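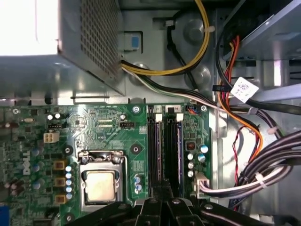

3 shares | 7 comments

Okay, hi everybody, can you hear me in the back? Good. (Wait for the door to close.)

So I spent most of February with my hands on a remote control, teaching a robot to work inside old desktop computers. The project is called Trevel, and the job sounds tiny: take out the memory, put the memory back. I figured we'd be done in a week. Go ahead and laugh, my boss did!

We recorded 573 demonstrations. I drive, the arm follows, everything gets saved. The first 50 were terrible and I kept them on disk anyway, mostly so I could show you one today. (Play clip. Let them groan.)

What got me was the wires. Look inside a Dell like the one we use and there's this fat bundle of black cable with zip ties coming down one side, right by the memory slots. With my own fingers I'd shove it over and never think about it. Through a wrist camera, with a big black gripper blocking the bottom of the view, I had to plan a route like I was parking a truck.

Then the latches. You open both ends before you pull, so I started every demo with them shut, and later we added some with the top ones already open. That helped the robot recover when it came in halfway through the job.

Hand guiding, quick version: we tried it at Grivier, pushing the arm around directly. Way more fun, and my first tries were smoother, but my sleeve kept getting in the camera. (Sleeve story if there's time. Skip if past the halfway mark.)

Next slide is the failure chart. Take questions there, then hand the clicker to the Hatomo folks.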